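Week 2: Sorting, Storing, and Why Small Jobs Pile Up

Welcome back, everybody, and thank you for the lovely batch of reading responses (I got through all of them, a little past midnight, with a good deal of tea). Last week we talked about how households decide who does what. Today we move on to the small chores, the ones that take a minute or two and so never make it onto anybody's list.

The reading by Kamala Fernandes calls these "crumb tasks." Her point is that we plan for laundry and dinner, because they have a name and a time of day, while crumb tasks wait until someone is bothered enough to get up. Please look again at page 11, where she asks who gets bothered first. I think it's the best question in the whole chapter, and we'll come back to it when we do the Urkum household diaries!
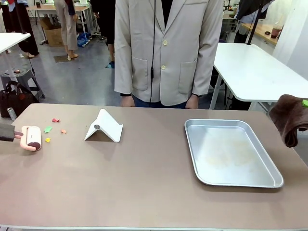
Fares Semaan wondered in his response whether the person who notices first is simply the person who is home the most, and whether Fernandes makes too much of upbringing. He would like to see the diaries split by hours spent at home before he believes her.

I'm fond of that objection, and I don't think the chapter fully answers it. She does mention hours at home, but only in a footnote, and the footnote sends you off to Softić, whose families were all farming families and kept rather different days from most of ours.

For next time: keep your own diary of crumb tasks for one evening, from supper until bed. Write down the task, who noticed it, and who did it. Half a page is plenty, and messy handwriting is fine with me.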